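Kitchen Tips for Clubs That Teach a Robot Arm to Make Breakfast

Every January I get asked to help the Morncombe student robotics club with its breakfast project, and every January I say a robot has no business near toast. I still go. What follows is household advice, mostly, and it would help a clumsy teenager as much as a clumsy arm.

Clear the counter first. The students want to start with code. Put away the mail, the mugs and the fruit bowl, then wipe down.

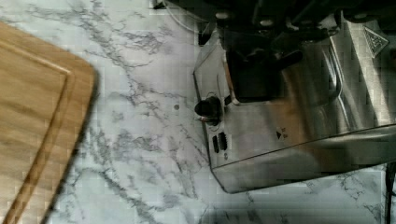 Cords cause more failed runs than software does, in my experience. Walk the counter before you switch anything on and look for whatever a moving arm could snag. A black power cord lying on the countertop beside a steel appliance is easy to forget when you're staring at the gripper. Tape it down or run it out the back. A cutting board can stay out if it stays put, so set a damp dish towel under it.

Practice with the appliance unplugged. The team logged 100 dry runs last July and claimed 33 good ones. I asked Marcus Blackwood, who coaches them, what "good" meant. He said the lever moved. My kids manage that before school, and they butter it too.
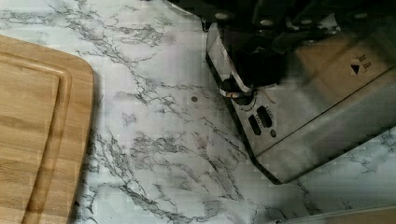
Gripper at the lever, with the board left out on the counter.

Small lettering on buttons wears off and is hard to read at an angle. Don't trust a camera with it, or a tired parent. A dot of bright nail polish by the cancel button does the job.

Crumbs: empty the tray after each session. Steel shows every fingerprint and glare confuses cameras, they tell me. Wipe with the grain using a barely damp cloth, then dry it.

Will any of this end up in a real kitchen? I doubt it. The counter has never been cleaner, though.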